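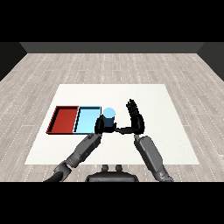

Simulation sorting results: first round

Vikas Mathur and Apinya Khunthong have finished the first round of the Edier sorting study, which looks at how few demonstrations a two-armed robot needs before it can place objects by colour. All of the work so far has been done in simulation.

The task is a simple one. A cylinder is set on a white table beside a red tray and a blue tray, and the robot has to pick it up and put it in the tray of the same colour. The policy gets the rendered view and the joint positions, and is never told the colour directly.

Two policies were trained, one on 16 demonstrations and one on 48, and each was given 40 trials with new starting positions. The smaller set produced a policy that grasped well but favoured the red tray whatever the cylinder's colour. With the larger set that bias was mostly gone, and only 4 trials ended in the wrong tray. Most of the remaining failures were drops during release, when the fingers opened too early over the rim.

Apinya is now labelling the failed trials by stage. Vikas is rewriting the reset code so the trays can swap sides between trials, a change that should show whether the policy has learnt colour or position. Tests on the hardware in the Skindanitz lab are planned for November.

Anyone wanting the trial logs can ask Vikas for access to the Edier folder.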